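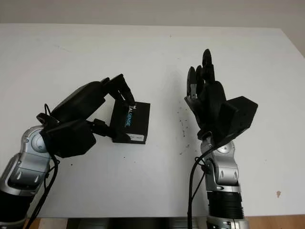
*White tabletop, pale grey wall behind.*

**Sutell Moschos rain shell – reviewed after one wet season**

Bought in August in a medium, worn most weekends since on the Pleldale track and a couple of times on the ridge above it. I paid full price. I'm 164 cm and usually between sizes, and the medium fits over a fleece with enough room to lift my arms without the hem riding up.

The fabric is a three-layer nylon, fairly stiff out of the bag. It softened after five or so outings but it still rustles, and you'll hear it if you walk with the hood up. Water beaded well for the first couple of months. After that the shoulders started wetting out under pack straps, and I reproofed it with Culex spray. Two light coats and a warm tumble dry brought it back.

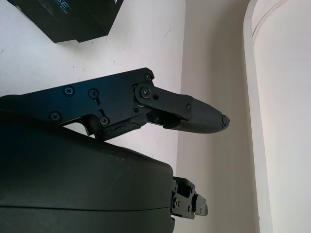 *Beige wall and rounded white pillar.*

The hood is the best part. It has a wired peak, one adjuster at the back and it turns with your head. It fits over a climbing helmet, only just. Pockets sit high enough to use with a hip belt done up, though the left zip catches on its own flap if you pull it in a hurry.

Breathability is average. On the long climb out of the valley I had the pit zips fully open and was still damp inside. On flat ground at 17 degrees it was comfortable. Wind doesn't get through at all – I stood at the saddle in 60 km/h gusts with a thin merino top underneath and stayed warm enough to eat lunch.
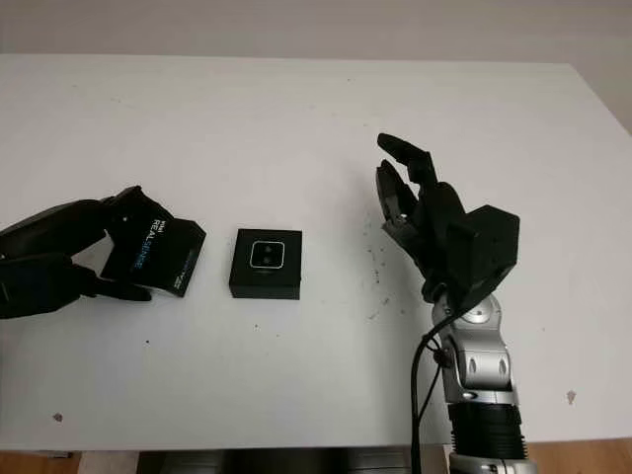
*Black box with RealSense branding, held at an angle above the table.*

The cuffs are plain velcro tabs. Mine have collected fluff and the right one no longer grips properly. Tarmo Kazlauskienė, who I walk with, has the older version with elastic cuffs and I think those were better. His colour has faded a fair bit, mine hasn't so far.

It packs into its own hood, to the size of a small loaf of bread. I'd buy it again for winter walking, but for summer I'd look at something lighter.

Updated 1/4/21: seam tape still flat everywhere, including under the straps.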